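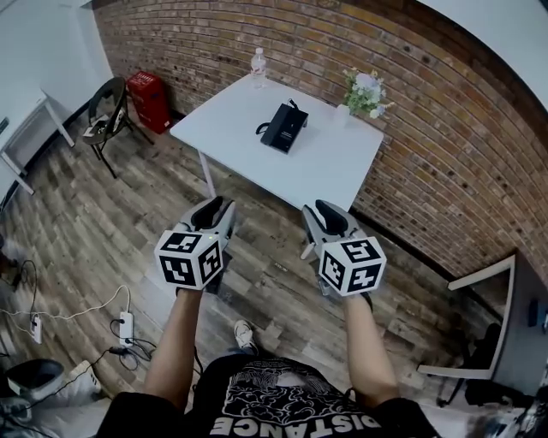
핸드헬드 그리퍼로 데이터 모을 때 마커 큐브 방식이랑 카메라 SLAM 방식 중에 뭐가 나은가요?

방 하나에서 고정된 테이블 작업만 하면 마커 큐브가 낫고, 방을 옮겨 다닐 거면 SLAM 쪽이 낫습니다.

볼트반개
출처가 어디죠? Nigam 자료에는 큐브가 낫다고만 나오고 조건이 없던데요. 조명도 안 적혀 있고요. 저는 그런 표는 안 믿습니다.

landton_user
저희는 Landton 그리퍼에 큐브 달고 300회 돌려서 72회 버렸습니다. 손목을 안쪽으로 꺾으면 마커가 가려져서 자세가 튀어요. 이게 나은 건지 잘 모르겠네요.

회색패드
72회면 큐브 탓이 아니라 카메라 위치 탓 같은데요. 머리 쪽 카메라 하나로만 보신 거 아닌가요? 위에 하나 더 달면 확 줄어요.

landton_user
하나 맞습니다. 근데 카메라를 더 달아야 쓸 만하면 싸다는 장점이 없어지잖아요.

볼트반개
동감. Hollemside 세트가 389달러라는데 카메라 추가하고 캘리브레이션에 쓰는 시간까지 치면 얘기가 다르죠. Clarnelmont 쪽은 1,890달러인데 그것도 흰 벽 앞에서는 위치를 놓친다는 글을 봤습니다.

회색패드
벽돌 벽처럼 무늬 있는 배경이면 SLAM도 잘 버팁니다. 직접 써 보고 하는 얘기예요.

볼트반개
몇 회 돌리셨는데요? 오차는 뭘로 재셨고요?

회색패드
재지는 않았고 재생해 보니 괜찮았습니다.

볼트반개
그럼 아직 모르는 거네요. 같은 작업으로 양쪽 로그 올려 주시면 그때 믿겠습니다.

landton_user
패드 마모도 같이 봐 주세요. 검은 패드가 닳으면 잡는 위치가 밀려서 추적 오차랑 구분이 안 됩니다. 저는 1월에 새 패드로 갈고 다시 돌려 볼게요.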